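Anside Residents' News | Around the Building | Shared Spaces

The white table: clear it by 7, please

Quick one from me this month, writing this between the bins meeting and picking up my mum, so forgive the state of it.

It's the shared table again. The white one in the corner of the Drasberg room. Most of you are great with it. Some of you put things down in May and come back for them when the clocks change.

So, the rule, which is not new but I'll say it again. Table clear by 7 in the evening. Clear meaning clear. Not "pushed to the wall". Anything left goes in the lost box under the coat hooks, stays there a month, then off to the charity shop or the bin depending what it is. Food goes the same night. No exceptions for food, sorry, we had ants last year and I am not doing ants again.

Why 7? Evening class comes in straight after and they need the whole surface for cutting out. Tuấn Trương has been arriving early to shift other people's bits and pieces before he can unroll any paper, and he's been very nice about it, but it isn't his job. It isn't anyone's job really.

What gets left is always the same kind of muddle. Snacks, pens, somebody's toiletries, a puzzle. One dish with the bread still in it. None of it rubbish, all of it somebody's.

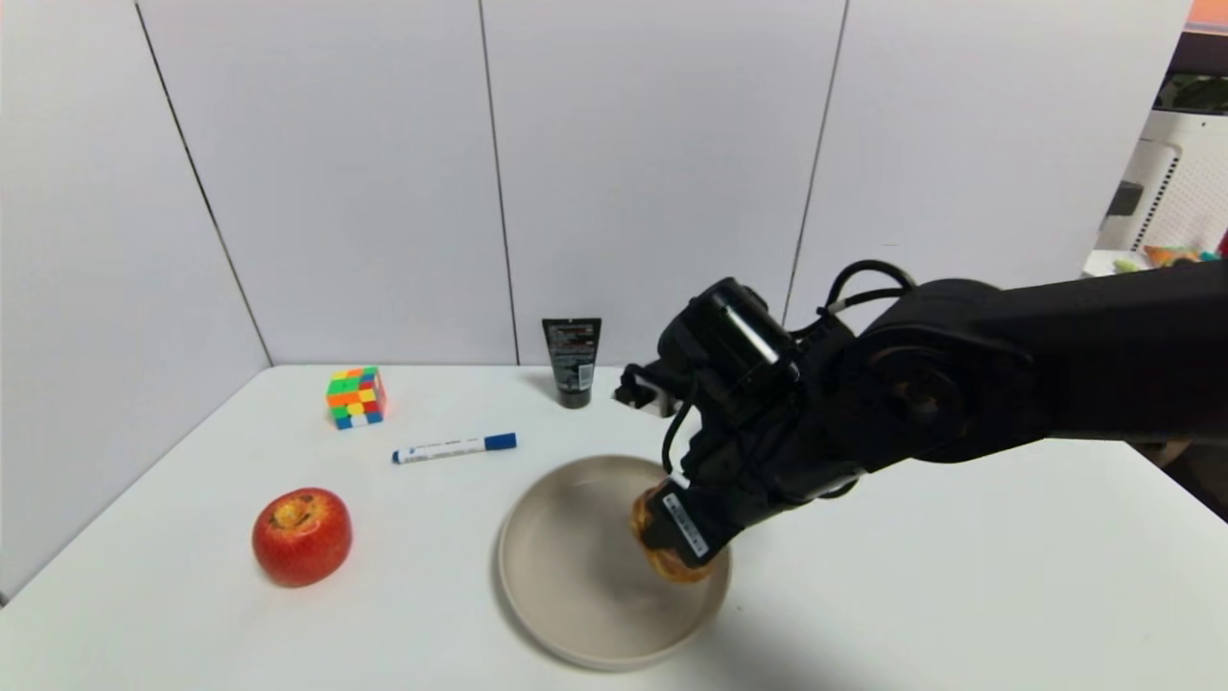
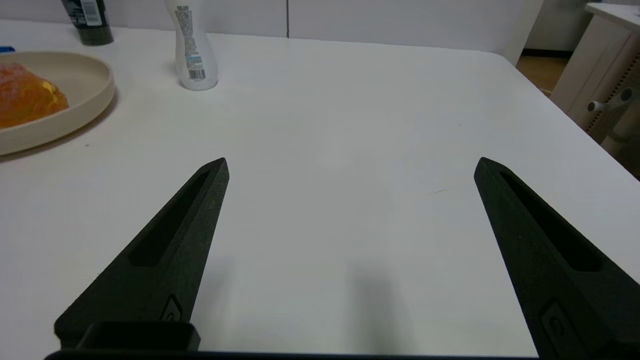
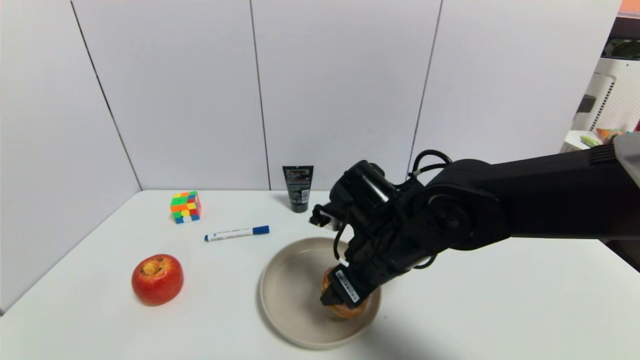
Rhea Umali wrote in to say she agrees about the food but thinks a month is mean for everything else. Her boys leave things all over the building and she only notices when they ask for them, and by then it's usually been longer than that. She'd like two months, or a list on the door so people know what's in the box before it goes. Fair point. I'd sooner do the list than the two months, the box is only so big. If anyone wants to take on the list, tell me, it's five minutes with a biro.

She also asked whether fruit counts as food. Yes Rhea. An apple is food. I know it keeps. It keeps until it doesn't, and then it's stuck to the table.

Few other things while I'm on it.

Plates and bowls. The beige ones belong to the upstairs kitchen. They come down with a bun on and they don't go back up. We bought plenty and there's now a short stack and a lot of people eating off kitchen roll. If you brought it down, take it up, rinse it, put it in the rack. Not the sink. The rack.

Pens. Whiteboard markers live in the tray by the board, caps on. PLEASE do not use them on the table. Angelica Dimaculangan got the last lot of scribble off with washing-up liquid and a great deal of patience. If you do slip, damp cloth straight away and don't leave it overnight, once it's been there a day you're in for a proper scrub.

Tubes and bottles. Hand cream, face wash, whatever it is. If it's meant for everyone, put it on the shelf above the basin with a bit of tape saying so. If it's yours, take it home. I can't tell which is which by looking and I'm not opening things to sniff them.

Puzzles and games. Cupboard next to the door, bottom shelf. There's an old Rindever biscuit tin for the small stuff. Anything with a box, back in it's box. Puzzle cubes can go in the tin in whatever state they're in, you don't have to solve it first (though Jayson Dumlao has offered to, if you leave it with him).

Wiping down. Spray and cloth are on the hook side of the cupboard. Whole top, right into the corner where the two walls meet, that's where the crumbs go. Then underneath with the dustpan if you've had bread. Takes 2 minutes.

The kitty stands at some 100 pounds after the new cloths and the bin liners. Samira Haddadin has the tin and the receipts if you want to look. We are not buying more plates out of it until the missing ones have been hunted for, so have a look in your cupboards and under your beds.

And the heater in the Dizon room is still making that noise. Reported twice. Will chase agian.

Next month's items to me by the usual route, through the letterbox is fine, on paper I can read.

Anside Residents' News | Contact the editor | Back issues | © Anside Residents' Association | Back to top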